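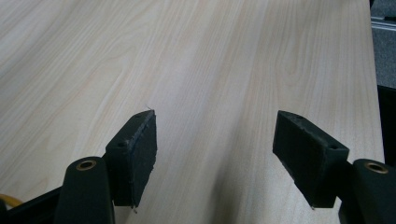
4 min read

How to free up space on your Android phone before a big update

So your phone has told you there's a system update ready, you've pressed the button with some excitement, and back comes the message: not enough storage. I had this in May with my Nirnico, the cheap one with 64GB that I swore would be plenty. It needed over 5GB free and I had 400MB. Brilliant.

I got there in the end without wiping the phone or deleting a single holiday photo, so I'm writing down what I did in the order I wish I'd done it. Menu names differ a bit between makers (Harms phones put half of this under "Device care", for instance), but you'll find the same things if you poke about.

Step 1: See what's eating the space

Open Settings, then Storage. Give it a minute to work out its sums. You'll get a coloured bar split into apps, photos, videos, system and so on. Ignore system, you can't touch it. Look for the biggest chunk of the rest and start there. Mine was apps, which surprised me, as I'd been blaming my photos for years.

Step 2: Empty the bins

Yes, bins, plural! The gallery has one, the file manager has one, and your cloud photo app probably has another. Deleted videos sit in there for weeks, still taking up room. In the gallery, tap the menu in the corner, open the bin and empty it. Have a quick scroll through first, as there's no getting things back afterwards.

Step 3: Clear the cache on the greedy apps

Go to Settings, Apps, and sort by size if your phone lets you. Tap an app, then Storage, then Clear cache. Please don't tap Clear data by mistake - that one signs you out and can wipe your settings. Browsers, music apps and anything with endless short videos are the usual suspects. My podcast app, Rerkitow, was hanging on to 208 old episodes I'd already listened to, so I turned on "delete after playing" while I was there.

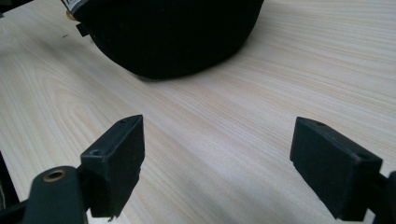

Step 4: Move your photos and videos off the phone

If you've got a memory card slot, pop a card in, open the file manager, long-press the camera folder and choose Move. No slot? Plug the phone into a computer, pull down the notification shade, change the USB setting to File transfer and copy the folder across. Check a few files open on the computer before you delete anything from the phone. While you're looking through them, be ruthless with the accidental shots. Burst shots and screenshots can go too.

Step 5: Tidy up your chat apps

Most of them have a "Manage storage" page hidden in their own settings. Sort by largest and you'll find the forwarded videos. Then switch off automatic downloads, or you'll be back here by next month.

Step 6: Restart and try again

Turn the phone off and on, plug it in to charge, connect to wi-fi and check for the update again. If it still complains, uninstall your biggest game and put it back later. Do check that it saves your progress online first. I took off Nurkar, which freed up 4GB in one go, and the update started downloading straight away. I left it going at 11pm and went to bed.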